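Reading the Grain: A Furniture Finisher on Why Pale Wood Turns Yellow

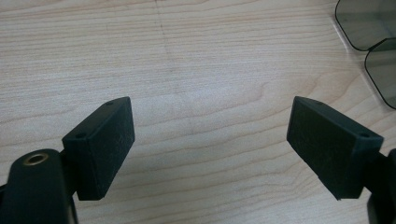

Background

The finishing shop at Gindance occupies the rear third of a former print works. It coats tabletops, shelving and stair parts for other manufacturers and sells nothing under its own name. Its head finisher has worked with clear coatings for 22 years, the first several of them in boatbuilding, and agreed to speak on the condition that the article carry the name of the shop and leave out his own. The interview took place over one morning, with two interruptions for deliveries.

Most of the shop's work is now pale. Ash, maple, birch and bleached oak account for the bulk of the orders, and customers want the surface to look as though it has no finish on it. "That is the hardest thing to ask for," he said. "Dark walnut with a satin lacquer will hide a lot. Pale wood with a dead matte coat hides very little, and it changes color whether you touch it or not."

Two kinds of yellowing

He separates the problem into two parts, and said that most complaints come from people treating them as one.

The first is the coating. Oil-based varnishes and many solvent-borne lacquers have an amber cast in the can and deepen with age. The reaction is oxidation of the resin, and it continues for years. It also goes on in the dark, so the part of a table covered by a cloth or a stack of magazines may turn more yellow than the part by the window.

The second is the wood. Lignin, the polymer that binds the cell walls, absorbs ultraviolet light and breaks down into colored compounds. Maple goes from cream to a light honey. Ash does the same, more slowly. Cherry gets darker and redder. "People bring in a tabletop with a pale rectangle where the fruit bowl was, and they say the finish failed," he said. "The finish is fine. The wood around the bowl got two summers of sun and the wood under it didn't."

Telling them apart takes a sharp card scraper and a hidden edge. If the shavings are amber and the wood below is clean, the coating is at fault. If the coating comes off clear and the color stays behind, the wood has changed. He makes this test before quoting on any refinishing job.

Veneer and the limits of sanding

Solid tops can be sanded back past the discolored layer, which in his experience is thinner than people expect. Veneered tops are another matter. Face veneer on commercial panels is often a little over half a millimeter thick before the factory sanding, and less after it. He will scuff a veneered surface by hand but will not put a machine on one that has already been refinished.

"I measure at the edge if there's an edge to measure. If it's lipped, I look inside a screw hole underneath," he said. "If I can't find out how thick it is, I assume it's too thin."

Figure makes this worse. Where a rotary-cut veneer shows ovals and long swirls, the knife has passed through the growth rings at a shallow angle, and early wood and late wood lie side by side in wide bands. The early wood is softer. A flexible sanding pad takes more of it away and leaves the late wood standing as low ridges, which are hard to see in raw timber and easy to see once a coating is on. He uses a hard cork block with the grain and stops at 180 grit on most species. Going finer closes the surface and reduces the bite of the first coat.

He also advised against trying to remove every mark. Mineral streaks and small dark lines in birch or maple run through the sheet. Sanding at one spot produces a dish, and the line is still there at the bottom of it.

The coating schedule

For pale work the shop has settled on a two-component waterborne polyurethane supplied by Velus. It replaced a single-component acrylic from Niven, which stayed clear but marked too readily under hot cups. He was careful to say that he had no quarrel with the acrylic on shelving or wall panels.

The schedule on a maple or ash top is as follows. The surface is wiped with a damp cloth to raise the fibers, left until dry, and cut back lightly by hand. A sealer coat goes on with a very small quantity of white pigment in it. Two coats of the matte polyurethane follow, with a light abrasion between them.

The white pigment is the part he is asked about most. Any clear liquid wets the fibers and darkens them, water included, and the pigment offsets that shift. Too much of it settles in the pores and gives a chalky look, particularly on ash. He declined to give his percentage. "It depends on the species and on the batch. I make a sample board from the offcuts of the actual job, every time, and the customer signs the back of it."

Film thickness is kept low. A wet coat of 80 microns dries to well under half of that, and he would sooner apply a third thin coat than a second heavy one. Heavy matte coats can turn cloudy, as the silica that breaks up the gloss is suspended through the film and there is more of it to look through.

What ultraviolet absorbers do

Most coatings sold for pale wood include an ultraviolet absorber, often paired with a second additive that traps free radicals in the film. He uses both and regards the claims made for them as generous. An absorber slows the change in the wood. It is consumed as it works, and a thin film holds less of it than a thick one, so the requirement for a natural look and the requirement for light protection pull in opposite directions.

Visible light also plays a part. Violet and blue wavelengths affect lignin to a lesser degree, and a clear coating cannot block them without becoming yellow itself.

The shop keeps a test rack in a south-facing window. Each board is half covered with aluminum tape. The oldest panels have been there since 2000, when the shop was still run by its previous owner, and were coated with products no longer made. He took one down during the interview and peeled back the tape. On the maple board the line between the two halves was plain from across the room. On an ash board with a pigmented sealer, put up in August of a later year, it could be found only by tilting the panel toward the glass.

"That's as good as I know how to get it," he said. "I show customers the maple one first."

Cleaning and daily use

Returned tables are seldom worn through. The usual damage is polishing, by which he means that a matte surface has been rubbed until it shines. The matting agent leaves a microscopically rough surface, and repeated wiping in one place flattens it. Abrasive sponges do this in a few weeks. Microfiber cloths do it over a few years if used dry.

He recommends a soft cotton cloth, wrung out in water with a drop of dish soap, followed by a second cloth with plain water. Silicone sprays are to be avoided altogether. They do no harm to the coating, but the residue causes the next coat to draw back into craters, and it can contaminate a spray booth for days. The shop turned away a set of cafe tables from Imetti for this reason, and took them only after the tops had been washed twice with solvent and tested with a trial patch.

Burnished patches cannot be spot repaired. The entire surface has to be abraded evenly and recoated, and the sheen of the new coat has to be matched to any other furniture in the set. Matte products vary between batches — he has measured differences of several gloss units from the same supplier — and the can has to be stirred from the bottom before and during use, as the silica sinks.

Oil as an alternative

Asked about hardwax oils, which are widely sold for home use, he said the shop applies them on request. They are simple to renew in patches and pleasant to the touch. Standard versions give pale wood a noticeably warm tone on the first day. Versions tinted with white start closer to raw timber and drift toward yellow as the oil component ages.

His main reservation concerns the instructions. Oil left standing on the surface stays tacky and collects dirt, and he sees more failures from over-application than from any other cause. The cloths must be laid flat outdoors or soaked in water before disposal, as wadded cloths can heat up and ignite.

For a customer who intends to maintain a table once a year, he will recommend oil. Few of them do, in his experience, and he asks directly before writing the quote.

The shop is now testing a matte coating with a finer silica from Velus. The first boards went into the window rack last fall, and he expects to leave them there through at least two summers before offering the product.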